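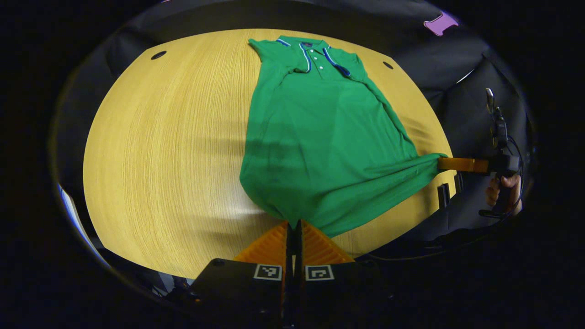
Green polo, blue and white trim on collar

Balavance Bowling Club – minutes, July meeting
Started 7:10 pm, back room at Hermans. Jelle Verstraete chairing, Ilse Segers taking notes.

Last minutes: ok'd, one fix – the away match at Trudadlow was lost by 2 pins, not 20. Corrected.

Lanes. Fisivham wants to move our league slot an hour earlier from fall. Most against, people coming from work can't make it. Jelle to call them and ask for the late slot on the far lanes. If they say no we vote by email.

Lane 11 ball return still jams. Reported again. No answer yet.

Money. 295 in the account after lane fees. Two members still owe for spring, Ilse to remind them. Snack table at the open evening covered its costs, just. Keep doing it but less soda.

Shirts. Green stays. Long talk about names on the back, dropped, too expensive for now. Sizes to Ilse before the next meeting, late ones wait for the second order. New members pay half up front.
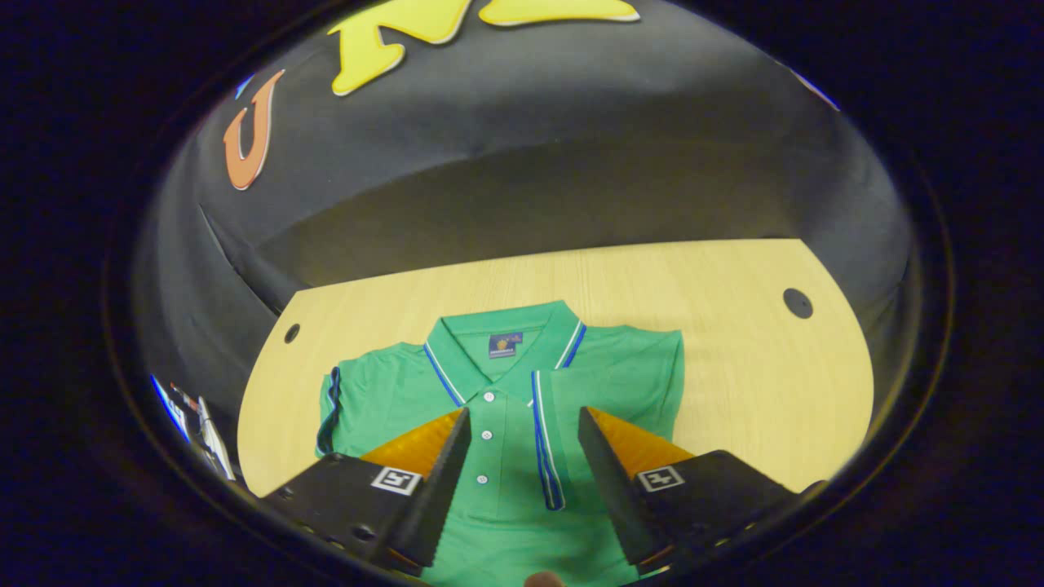
Question whether shirts are required for home matches. Agreed: yes for league, no for friendlys. Plain dark pants, no jeans in league play.

Trudadlow trip. Carpool again. Around 20 going incl. partners. Leave from the Hermans parking lot, drivers to get gas money from the club this time. Food after – Jelle asks if they can do one long table. Somebody bring the spare shoe bag, it got left behind in spring.

Juniors. Three kids want to start, parents asking about lighter balls. Fisivham has some behind the desk but the finger holes are bad. Ilse to look at used ones. No spending untill we have a price.

Other business: score sheets to be handed in same night please. Locker key still missing.

To do: Jelle – lane slot, long table. Ilse – sizes, reminders, junior balls.

Next meeting same place, same time. Closed 8:35 pm.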